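Grippers, round two: softer fingers and a lot of loo roll

If you read my April post you'll know that round one of the hand grippers ended with a cracked jaw and me swearing at a spool of grey filament. Well, round two is on the bench, and I am so much happier with it that I've been boring everyone at the workshop senseless.

A quick catch-up for anyone new. I'm building pairs of hand-held grippers: you squeeze the handle, the jaws close, and a marker cube on top lets a camera work out where the thing is in space. Do a job enough times with them and you've got something a robot arm can learn from. My own arm (a second-hand Zwane, bolted to a bench at home) is still waiting for its new shoulder motor, so for now all the gripping is done by people, which suits me fine because people are much better at telling you what's wrong with your design.

What changed since round one

The big thing is the pads. The old ones were flat strips of rubber glued straight on to the jaw, and they were hopeless on anything squashy. Either you crushed it or it slid out. The new pads are black, moulded separately, with a fine bumpy texture on the inner face, and they taper so that the tips meet first. I went through 9 versions of the mould before I got bumps that didn't tear off when I peeled the pad out. Version six looked lovely and came apart in my hand!

The jaws themselves are thicker at the root and have more of a curve to them. I also moved the hinge back a touch, which makes the squeeze lighter. My hands used to ache after ten minutes with the old ones, and I managed a whole evening last week before I noticed them at all.

The marker cubes are the same pattern as before but printed on proper matt card. Glossy paper under strip lights was a silly idea and I'm sorry to everyone who copied me.

Trying them on paper

Toilet roll is my favourite test object at the moment. It's light, it's soft, it has a hollow middle, and the loose end does whatever it fancies. Grip too hard and the roll goes oval. Grip too softly and it swings about. I'd put it well above the foam blocks that everybody seems to start with, and you can buy a pack of it anywhere.
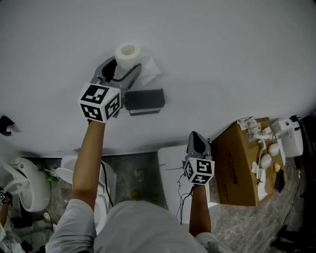
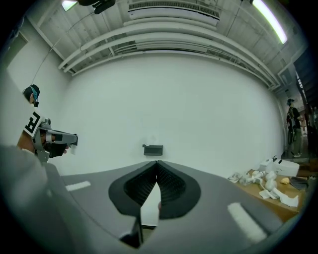 Things I got wrong

The cables, for a start. I used thin black ones to save weight and they dangle all over the place. With your arms stretched out over a table you can feel them tugging, and they find every edge going. The next pair will have a clip at the wrist and a proper strain relief, probably the little Larnora ones that Hậu Âu recommended in the comments last time (thank you, they're in my basket as I type).

Second, the jaw tips are a bit too pointed for flat things. They're brilliant for picking at a loose sheet, but try lifting something thin that's lying flush on a tabletop and you end up chasing it towards the edge. I'm thinking of a small fingernail, a sliver of stiff plastic set into one tip only. If anyone has done this and found a plastic that doesn't snap, please tell me.

Third, my jaw opening sensor drifts. After a long session it thinks closed is slightly open. For now I squeeze both grippers shut at the start of each run and reset to zero, which is fine as long as I remember. I forgot twice and had to bin 53 runs, and I had a biscuit and a sulk after that.

Bits and costs

The printed parts take an evening and a half per gripper on my old Cendelex printer, at a thick layer height, and I don't bother sanding. The silicone for the pads was the dear part. I paid 60 quid for a tub, though I've hardly made a dent in it, so I should be set for pads until I'm old. Screws, springs and bearings all came out of the drawer. The hinge pins are cut from Arklow rod, and any steel rod that fits snugly would do.

What's next

I want to get to 3000 clean runs of paper handling before the Zwane is back on its feet, so there'll be plenty to feed it when the motor turns up. After that I'd like to try folding a sheet using both hands, with one gripper holding it down and the other making the crease. I've tried it a few times by hand, and it's fiddly and oddly relaxing, a bit like doing origami in oven gloves.

I'll put the pad mould files up once I've tidied the names, as they're currently all called some version of "final". If you want the untidy ones, leave a comment and I'll send them over.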